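Print this page
E-mail this to a friend

Corkora puts a two-armed tidying kit on sale, toy blocks included
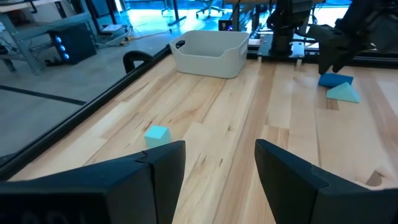 Photo: Corkora

DELLEY, Monday – Corkora today opened orders for Bristatar, a bench-top kit of two robot arms that spends its working day putting foam blocks in a white plastic bin. The company is aware that small children do this for nothing, though it points out that they rarely do it when asked.

Bristatar is sold to colleges and small workshops that want to teach a pair of arms to share a job without first hiring someone to write the code. The buyer guides the arms through a task by hand, the software copies it, and after a while the arms have a go by themselves. A camera at the gripper gives each arm its own view of the blocks and of whatever its colleague is up to.

"We started with cubes and prisms because you can drop them all day and the only thing hurt is your pride," said Dilani Weerasinghe, head of product at Corkora. "We dropped them all day."

The kit comes with two arms, grippers, a set of foam shapes, 16 practice tasks and a manual of 872 pages, which Corkora accepts is on the long side. A shorter one is being written. Set-up takes about five hours, less if the cables are left where they fall.

Mizanur Weerakoon, who runs the robotics course at Okonkwo College, had an early set. "The students named both arms within minutes and read the manual never," he said. "It still got used every day."

Deliveries begin in March. Prices are available on request from Shufen Guo in the Corkora sales office.

Press contact: Jyoti Kandpal, Corkora, Delley

Print | E-mail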